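Dondamholm Tennis Club: court and clubhouse safety checklist, with comments
Round done before the December indoor tournament

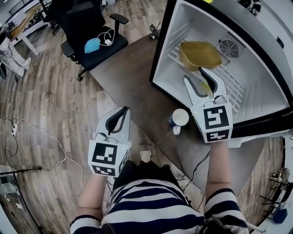 The round started on Friday at the courts and finished in the player room, the same order as in the last season. I write OK, REPAIR or WATCH after each point, and the comment is for the person who will do the work. The courts take the most time, so most of this paper is about them. In the player room the first thing to check is the small refrigerator. A tan plastic container in it is fine, but food in a container must have a name and a day written on it before the tournament starts. Ice packs for injuries go in the freezer of the bar, not together with food.

COURTS

1. Surface, court 1. OK
No lifted seams. The baseline at the north side is worn but flat.

2. Surface, court 2. REPAIR
The carpet has opened along the seam behind the service line, on the side of the umpire chair. A shoe can catch in it. I put tape on it for the training hours, but tape is not allowed in a match. Please glue it again and keep the court closed one night.

3. Surface, court 3. WATCH
Slippery in the corner near the emergency door. I believe the dust comes in under the door. Sweep before the first match and again at lunch.

4. Net posts and winders. OK / REPAIR
Courts 1 and 3 are good. On court 2 the handle of the winder does not lock and can turn back fast when the net is tight. Remove the handle after use until the new part comes from Kourkoulas. The order number is 314.

5. Umpire chairs. WATCH
All feet have rubber. The chair of court 1 moves a little when one climbs up from the left. I tightened the bolts, please check them again after the qualifying rounds.

6. Back curtains. OK
The bottom chain is inside the hem everywhere. Last year a player stepped on it, so I looked at this with more care.

7. Lights. REPAIR
One lamp over court 3 makes noise and blinks when it is cold. The protection net under it is complete. Tanard must come with the lift, we are not allowed to use our own ladder at this height.

SPECTATORS

8. Stand. OK
The permit says 100 seats. Do not add chairs on the stairs, also not for the final.

9. Handrail, east stairs. REPAIR
The end cap is missing and the edge is sharp. Small work, but it should be done first, children use these stairs.

10. Emergency doors. REPAIR
The door to the parking lot opens well. The door behind court 3 needs a strong push, the lower hinge is dry. The stringing table was standing in front of it when I came. I moved it and asked that it stays by the wall.

PLAYER ROOM AND FIRST AID

11. First aid box. REPAIR
Elastic bandage is finished, and there are only 2 cold sprays. Scissors are there.

12. Defibrillator. OK
Green sign on the display, pads in date. The sign in the corridor still shows the old place, please change it.

13. Showers. WATCH
Water was very hot in the left cabin for roughly 3 minutes, then normal. I reported this to the Wokholm building office and wait for the answer.

14. Stringing corner. OK
Cable of the machine is without damage. Cut strings must go in the bin with lid.

Points 2, 4, 9 and 10 must be closed before the draw is published. For the others I come again on the evening before the first match, at 6 p.m., and I need the key for the lamp cabinet that day.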